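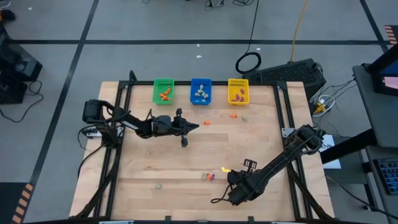
Sorting small pieces by colour: questions we receive often

Last change to this page: 2026-10-24

Who is this page for?
For parents, teachers and everybody who borrows a sorting set from Kumsa. Mitiku Tsegaye wrote the first answers in January, and I have added the newer ones. – Sandro Caruso

How many baskets do I need?
One for each colour that you want to collect. We usually begin with three small baskets, because a child can reach all of them from one seat. Put them in a row at the far side of the table and leave some space between them.

Must the basket have the same colour as the pieces?
No. Many people expect this, but we like it more when the colours are different, for example orange pieces in a green basket or purple pieces in a yellow one. Then the child must look at what is already inside. For the very first time you can match the colours if you find it easier.

Why do you put some pieces in the baskets before the start?
They show what belongs where. An empty basket needs an explanation, and not every child listens to the explanation.

How many pieces do I put on the table?
The full Anik bag has 80 pieces and this is too much for one round. Take 12 or fewer. Put some of them close together and others alone, so that the hand has to travel a little.

My child cannot see the difference between grey and pale green. Is it a problem?
Not always. These two are difficult for adults also, especially under a yellow lamp. Try near a window, or take the grey ones out and bring them back later.

Which table is good?
A plain one, without a pattern. Light wood is fine. On our dark table at Gindov the purple pieces were hard to find in the evening.

From which age can we use it?
We lend the small pieces for children from 5 years. For younger ones please ask for the big Cloler blocks.

How do I wash everything?
Plastic baskets with holes can be washed under the tap with a little soap. Shake them well and leave them upside down on a towel. The pieces go in a bowl of warm water, not in the dishwasher.

I lost some pieces. Do I have to pay?
Up to 9 pieces, no – only write the number on the card in the bag. If it is more, please speak with Mitiku when you return the set.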